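**Bench news, Tue 3 October**

Quick one before the shift change. Lots of you asking what is going on with the button line so this is what I know, in no real order.

The two-gripper bench is staying. Trial was meant to end last month, Mellance asked for more time, Swanepoel said yes, so it runs to the end of October and then there's a proper decision. No, I don't know which way it will go. No, it hasn't been decided already, whatever you heard in the canteen.

What it does: push-button switches, the returns and the part-builds. Coloured caps, red green yellow, metal collars, black bodies. Sorts them between trays and handles the loose bodies. Same work we've all done by hand on the late shift with sore thumbs. It does NOT do final test, labels or packing. Those are still ours and there's no plan on paper to change that, I asked twice.

Numbers, as people keep wanting them. Best shift so far 951 switches. Worst was 257, and that was the day the trays got put out the wrong way round and it sat there until lunch with the light on. So if you're setting up: blue on the left, red on the right. Please. There's a card taped up at the Skokov end now.

**Who does what now**

Hand sorting used to be 11 of us over both shifts. Nobody has gone. Four have moved to test, two to goods in, the rest are still on the line but on the awkward stuff, bent pins, cracked collars, the old Muruvora stock which the grippers can't get a decent hold of. Pay grade the same for everyone who moved. That's in writing, ask me for the sheet if you didn't get yours.

What has changed is the day itself and I think we should say so. Sorting was dull but you could talk. You sat across from someone. Minding the bench is standing, mostly watching, mostly alone, then thirty seconds of rushing when something drops. A few people like it. More say they go home tired in a different way, eyes rather than hands. Thumbs and wrists are better, everybody agrees on that. The accident book has no new strains from sorting since the summer.

So we have asked for:

- a stool at the bench, a propper one with a back
- swap over every hour, not every two
- whoever is minding it can stop it without ringing upstairs first
- training for all of the old sorting team, not just the ones who put their hand up in week one

The stool is agreed. The hourly swap is agreed "in principle", so start doing it and we'll see if anyone complains. Stopping it is also agreed, the rule is now you stop it first and then tell someone. Training, still waiting. Swanepoel want to do it in two lots, which would leave the late shift until after the decision, and I've said that isn't good enough. If you're on lates and want your name down tell me this week.

Also the noise. It's a lot quieter than the old feeder but people at the desks nearby say the small whine gets in your head by the afternoon. Mellance are going to look at it when they're next in. No date.

And targets. There was a sheet went round with the bench count next to the hand count for the same shift. It's been taken down. It should not have gone up, nobody doing the cracked collars can be measured against a machine that only gets the good ones. If you see another one, take a photo and send it to me, don't argue with the supervisor about it.
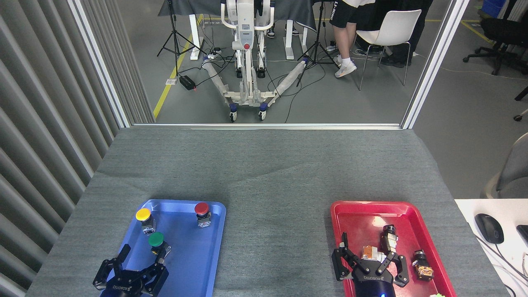

One reader on lates wrote in to say that the swap matters more to her than the stool, as after two hours of watching she stops seeing the thing at all, and that she would sooner have her old seat on the sorting table for half of each shift than be a full-time minder. She also asks why the people who did the job for years weren't asked how to lay the bench out until it was allready bolted down. Fair question. I've passed it on word for word and will print whatever comes back.

Others have said similar about splitting the shift, half bench and half hand work. I'm going to put that in as a proper request, it needs names behind it. List is on the board by the lockers.

Next meeting with Swanepoel is later in October, time to be confirmed, they've moved it once. It'll be in the small room so 11 chairs at most, first come. Send questions in before if you can't make it.

Lockers: the new keys are here. Bring the old one back or you don't get one.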